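Workshop notebook, 11/18/22
Console sales tracker, Rumthorpe bench

Picked up from where Mahlet left the sheet last night. The October returns from the shops are all in now except Vosley, who have sent a file with the right name and the wrong month inside it. I have written back and asked for it again. Until it arrives the October column stays grey and nobody should quote from it.

Main job today was the double counting of bundles. When a shop sells a console with a game in the box, the till records one sale, but the Sharifi export splits it into two lines, hardware and software. Our import then reads the bundle code as well and adds a second console. It only happens where the bundle code ends in a letter. I went through 80 rows by hand against the till receipts and found the extra console in 54 of them. The others were clean, all with codes ending in a digit.

Fix is in the import script, in the part that trims the codes. It was cutting the last character before checking the code against the bundle list, so the check never matched. I moved the check up above the trim. Ran the same rows again and the totals agree with the receipts. Have not run it on the full year yet. That takes most of an afternoon and I want a copy of the old totals saved first so we can compare them side by side.

Handhelds are a separate problem. Dultance changed their product names in the summer and now list the handheld and its dock under one heading. We had the dock down as an accessory, so accessories look low from then on and hardware looks high. Mahlet thinks we should go back and split them by price. I would sooner ask Dultance for the old headings, as the price was cut twice and the split would be guesswork for those weeks. Left it open.

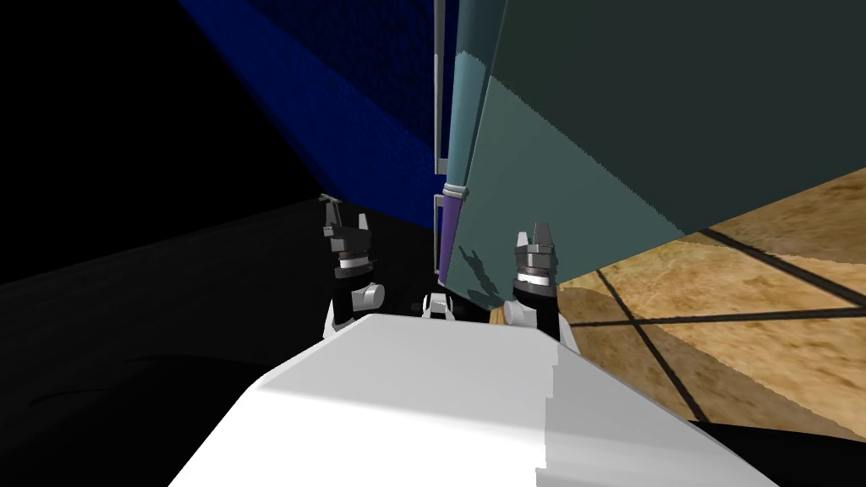 Do the units and the money have to put the same machine in first place?

They can differ, and in our own returns they did for two months. A cheaper console can sell more boxes and still bring in less at the till, so we keep two tables and say which one we mean each time. Please put "units" or "value" in the heading of any chart that leaves this room. The one sent out last week had neither and I had three calls over it.

Rest of the afternoon went on returns and refunds. Shops handle these differently. Vosley take the refund off the day it was made, and Sharifi go back and take it off the day of sale. This means a Sharifi month can change after we have closed it. I have added a column for the date each figure was last changed. It is ugly, but it shows at a glance which months have moved. September had moved by five consoles since we closed it, nothing to worry about.

Pre-orders: still counted on the day the customer collects, same as before. Mahlet asked whether deposits should show up anywhere. My view is no, but a note at the foot of the table would help, as two of the shops keep asking.

Also looked at download sales again. We get nothing from the online stores, so our software table covers boxed copies only. A game that sells mainly as a download will look like a flop in it. I have changed the title to "Boxed software" and taken out the line underneath that called it a chart of the best-selling games.

The label printer is out of roll again. There is one roll left in the bottom drawer but it is the wide sort and it jams. Ordered more of the narrow.

To do:
Chase Vosley for the October file, Monday if nothing has come.
Save the old totals, then run the full year with the new import.
Write to Dultance about the old product headings.
Mahlet to check the bundle list against the new codes for November. There are a few in there I do not recognise, and one appears under two different consoles.
Add the pre-order note.

The import change is saved under today's entry in the shared folder, with the old script next to it. If the totals look odd after the full run, put the old one back and leave a line in here saying which shop and which month.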